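Old phone cases, and the long skinny tray that fixed my desk

I have a confession about phone cases. I keep them. New phone, new case, and the old one goes in the second drawer with the dead biros and the takeaway soy sauce, because surely it'll come in handy. When we moved from Minen to the flat in Doltville I tipped that drawer out and found 7 of the things, for phones I could barely remember owning!

So January was the month of sorting them out. My only real rule is to do it on a clear surface with one case and one container out at a time – as soon as the whole drawer is on the table I start reading old receipts and the afternoon is gone.
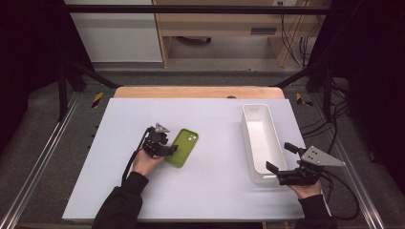 Genimthorpe Home Circle – Small Spaces Group

A long, narrow tray with tall sides is my favourite thing for this job. The wide shallow ones look lovely in the shop, but everything slides about and you end up with the same mess in a nicer colour. Tall walls let you file flat things on their edge, like records in a crate, so you can flick through and see what you've got. Rounded corners are a bonus as you can get a cloth right into them.

Measure the drawer on the inside before you buy, and check the height too. I bought a beauty once that fit everywhere except under the lip of the desk, and it's been holding seed packets in the laundry ever since.

Now, cleaning. Soft rubbery cases pick up grime in the camera cutout and along the little button slots, and wiping the back does nothing for those. I use lukewarm water, a drop of dishwashing liquid and an old toothbrush, then rinse and leave the case overnight on a tea towel. Go easy on the scrubbing if there's a print on it. And please don't use bleach, I ruined a perfectly good grey one that way and it went a sort of sad mustard.

Before you put one away, hold it on its side and have a good look along the edge. The cutouts down the wall will tell you whether it matches the phone you've got now, and a flexible case that's started to split will usually do it around those openings. Split ones go. So does anything that's gone sticky.
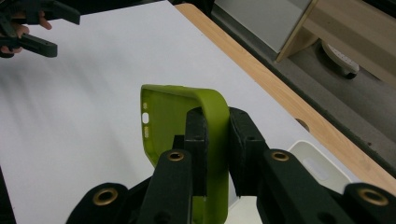 Jinfeng Cheng wrote in to say that standing them up is fine for a few weeks, but the really floppy ones lean and take on a bend if there's nothing beside them, so she slips a folded piece of cardboard inside each one. She also writes the phone model on the cardboard, and I'm cross I didn't think of it.

I've since done the same with mine (cereal box, cut to size, the colour of the cereal box is your own affair). I kept 2 in the end, and the rest that were still decent went in the giveaway basket downstairs. The leftover space in the tray has gone to charging cables, each one coiled loosely and held with a bread tag. Next up is the bathroom cupboard, wish me luck.

Filed under: Drawers & Desks, Decluttering, Small Fixes

More from the group
Getting labels off jars without swearing
What to do with single socks
The Ren Street flat: a pantry in a hallway
Cable tangles and the humble bread tag

Contact us | © Genimthorpe Home Circle | Back to top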